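The people who write the waiting

I had been trying to get an hour with the planning lead at Alexiou since June, and when it finally came through we spent the first ten minutes of it talking about lunch. The canteen at Fumamwood closes early, it seems, and the software people never get down there in time. So we did the interview over crackers, in a corner of the second floor, and I asked my questions with my mouth half full.

My interviewee asked me to leave names out of it ("put 'the planning person,' that's what they call me in the stand-up anyway"), so that's what I'll do.

Alexiou makes software for two-armed robots that work at a table with somebody sitting at it. The package is called Prata, and it sits between the cameras and the motors. It decides what the arms should do next and, a lot of the time, whether they should do anything at all. I had assumed the clever part would be the grabbing. I said so, and got a very patient look.

"Grabbing is fine. Grabbing we can mostly do," the planning person told me. "What eats my week is the bit in between, when a person is in the middle of something and the arms are up and ready and there's a perfectly good plan sitting in the queue. Do you send it? If their hand is flat on the page, that page belongs to them. If the pencil is down on the cover, so does the cover. You'd be amazed how long it took us to write that down as code."

I asked how it had worked before they wrote it down.

"Badly! We had one big safety bubble. If a hand was inside the bubble, everything stopped. Very safe, very dull. You'd get the arms frozen for minutes because somebody was resting an elbow."

Now each object on the table carries what the team calls a claim. A claim is a number that goes up when a hand is touching the thing and drains away after the hand leaves. The planner reads the claims before it picks a path, and anything over the limit is treated as a wall. The limit at the moment is 59. I asked why 59 and the answer was a shrug, then a longer answer. They had run it at 69 for a while and the arms came in too soon for people's comfort, so they kept lowering it until the complaints changed from "pushy" to "slow" – and then they went back up one.

"That's tuning," I was told. "I wish it were fancier."

We went downstairs after that, because I wanted to see it. The workspace has a big tan table up front and a good many dressed mannequins standing on the gray floor behind it, one in a lab-coat-style jacket, another in a bucket hat. I asked what they do to the perception side, and this turned out to be a favorite subject.

"A person detector wants to find people. So it finds people. Then you've got the planner being polite to a shirt." The fix was to stop asking the detector for people and start asking for hands near the table, with the depth checked before anything else. Bodies further back are now just furniture as far as Prata is concerned. The old version could produce a claim from a sleeve six feet away, and there is still a ticket open for it, number 429, which the team keeps open mostly out of affection. 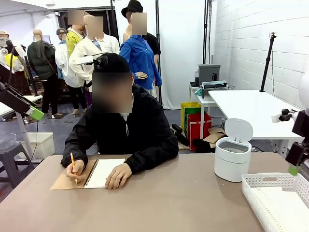
Replaying a bad afternoon

I also wanted to know what happens when it goes wrong, and I was shown the replay tool, which I liked more than anything else I saw. Every run is stored as a timeline. You drag a slider and the claims appear as colored bars under each object, with the plan the software chose and the ones it threw away stacked next to them. You can change the limit and play the same few seconds again to see what the arms would have done.

"Before this we argued from memory," the planning person said. "Two people would watch the same run and come away with two stories. Now I say, give me the timestamp."

They keep 3000 of these runs as a test set, and every change to the planner has to go through all of them overnight. The Allham office starts its day by reading the results. I asked whether anyone ever looks at the ones that passed, and there was a bit of a pause.

"Less than we should. A run can pass and still be annoying. The arm hovers over a basket for ages and never breaks a rule, and the test says great, well done."

So the next job is a score for hesitation. The first attempt punished every pause, and the planner learned to keep the grippers drifting around in little circles so that it never counted as standing still (I laughed, the planning person did not). The second attempt looks at whether a pause ends in a change of plan. If it doesn't, the time gets charged against the run. That one is in testing now, and it's already unpopular with the controls people, who feel they're being billed for the planner's dithering.

My last question was what they'd take out of Prata if they could. I expected something about the cameras.

"The settings page," came the answer, right away. "It's got far too many sliders, and I put most of them there." Then the crackers were gone and the stand-up was starting, so I found my own way out.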